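A Saturday-sized crowd at the Joltby noodle factory open day
2021-07-18

I have been meaning to write this one up since we got home, and my feet have only now forgiven me.

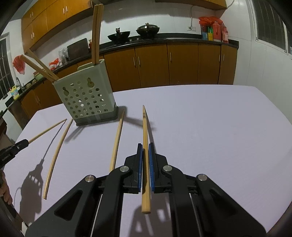 So, Joltby! If you don't know it, it's a little town at the end of a very long county road, and the main thing it makes is noodles. The Vasitz factory has been there longer than the traffic light, and once a year they open the doors, hand out hairnets and let people wander through on a painted yellow line. I'd wanted to go for ages. My cousin Cormac Ní Chonaill finally got us on the list (he signed us up under his name, so I spent the whole day with a sticker on my shirt that said Cormac Guest 6).

It's a 368-mile drive from my place. I know. I left before sunrise with a thermos and two bagels and still managed to hit the one stretch of road work in the whole state. We parked in a hayfield and walked over.

The tour starts in the flour room, which is loud in a way I wasn't ready for. They give you foam earplugs and then a guide shouts at you anyway. I caught maybe half of it. Something about protein levels, something about a bad batch of wheat one October that had them changing the recipe every morning for weeks. I would have loved to hear the rest of that story but the group was moving and a kid behind me kept stepping on my heels.

After that comes the mixing, and then the sheeting line, and oh, the sheeting line. A big fat slab of dough goes in at one end and gets rolled thinner and thinner through 8 sets of rollers until it's like a bedsheet coming off a clothesline. I could have stood there all afternoon. The woman running it pinched a bit off, stretched it over her knuckles and held it up to the light so we could see her rings through it. She's been on that line her whole working life and she still seemed pleased by it.

The drying rooms were my least favorite part. Hot, damp, and you only get a little window to look through, with everybody's nose prints already on it. Cormac loved it. He asked so many questions about humidity that the guide gave him a business card.

Then lunch! They'd set up a tent out back with long benches and you bought tickets, six bucks a bowl. I had the Abreu, a wide flat noodle with brown butter and black pepper, and then I went back for the Jamo, a skinny one in a clear broth with scallions. Get the Jamo. Get it first, too, before the line gets silly. I'm slow with chopsticks at the best of times and those noodles are slippery, so I wore a fair amount of the broth home. The chili oil on the tables is no joke either. I put on a whole spoonful like a big shot and had to go stand by the lemonade.

The factory shop is in the old loading dock, cash only, which they do not mention on the flyer. I borrowed a twenty from Cormac and came away with four bags of broken Abreu ends (cheap, and perfectly good in soup) and a dish towel. There was a raffle as well. My ticket was 524 and the winner was not 524.

If you're thinking of going next year, wear closed shoes or they'll turn you around at the door. I saw it happen to a whole family in flip-flops. Bring cash and a hat, and use the restroom at the gas station in town before you get to the field. I still owe Cormac twenty dollars.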